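Plug-in mosquito repellent: how long should a refill last, and where does it go?

Posted in Home & Garden > Pests
3 replies

Glenys Horrocks
I have a ground floor bedroom facing a pond that my landlord calls a water feature. The mosquitoes call it home. I bought one of those plug-in heaters with the little liquid bottle, and the refill claims a month and a half. Mine is half gone after 2 weeks. I leave it on all day and all night, and I'm still getting bitten on the ankles, which I find personal. Is the thing defective, or am I? It lives in the outlet behind the headboard, if that matters. Window is open most evenings, and no, I'm not giving that up before November.

dahercreek
It matters. Behind the headboard is about the worst spot you could pick. The vapor has to get out into the room, and you've got it perfuming the back of a piece of furniture. Pull it out of there, also for the sake of not having a warm gadget jammed against wood and bedding.

As for the month and a half, read the small print on the box. Those numbers usually assume you run it overnight, eight hours or so. Run it around the clock and the bottle goes roughly three times as fast, so yours is doing pretty well, considering. Switch it on a little before bed and off when you get up. Mosquitoes that bite you at lunch are a different problem and possibly a different mosquito.

kalero_mike
just get a fan. they cant fly for anything. also move

Homlow Porch
Seconding the fan, not the moving. Point it low, at the ankles.

To add to what dahercreek said: keep the unit upright, bottle hanging down. The wick needs to sit in the liquid, and sideways outlets are how you end up with a stain on the baseboard and a conversation with the landlord. If your outlets face the wrong way, use a power strip you can hang so the bottle ends up straight.
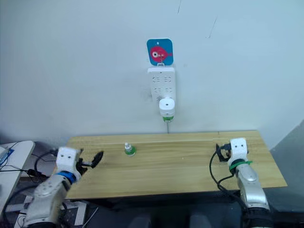

Screens next. An open window with no screen is a buffet with a bouncer at the wrong door. You can get the stick-on mesh kind for not much, and it peels off when you leave. Mine has survived 2 summers and one cat.

Check the label for warnings too if you keep fish or have a baby in the room. And ask the landlord on Monday whether his water feature has a pump. If the water isn't moving, he's running a nursery.

Glenys Horrocks
Moved it, ordered mesh. He says the pump is "seasonal."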